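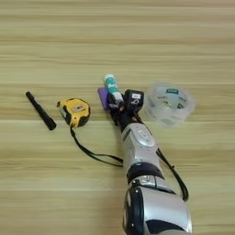

# Questions about the small things drawer and the table

Many customers of Skolton write to us with the same questions, so I collected the answers on one page. If your question is missing, please write to me or to my colleague Hortensia Flores.

**Which things belong in the drawer?**

Small things which you take in your hand at least once in a month. A tape measure, a pen light, a glue stick, one tube of hand cream. Batteries have their own box, please do not mix them with the rest.

**Must I empty the drawer completely before I sort it?**

Yes. Put everything on a table and leave a little space between the things, so that you can see each one. In our course in Vituvport we give 27 minutes for this step, and most people finish before.

**Is a wooden table good for this work?**

It is very good, if the surface is plain. A tablecloth with a pattern hides the small screws and the caps.
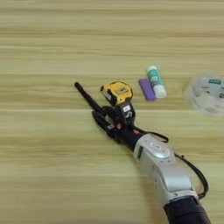 *Light tabletop with the grain in long horizontal stripes.*

**How do I clean the table after?**

With a soft cloth, only a little damp, and always in the direction of the grain. Dry it immediately with a second cloth. For glue, wait until it is hard and lift it with a plastic card. Do not use a knife, I did this once in my own kitchen and the mark is still there.

**Do tubes have to stand or to lie?**

Standing is better when the cap is wide and flat. A tube with a round cap will fall, so you can lay it at the back of the drawer, with the label up.

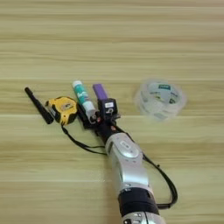
A glue stick should stand also, with the cap closed until you hear the click. If your drawer is too low for this, use a cup on the shelf.

**How many dividers do I need?**

The Chambi set has eight pieces and this is enough for a normal kitchen drawer. For the deep drawer from Hutier you need nine, and the last one you have to order separately.

**Where do I put a tape measure with a wrist strap?**

In the front, with the strap folded under the case. If the strap is free, it catches in the divider and you pull out half of the drawer together with it.

**Can I send back an opened set?**

Yes, when all pieces are clean and in the box. Please write your order number on the outside.

Valquíria Miranda, customer questions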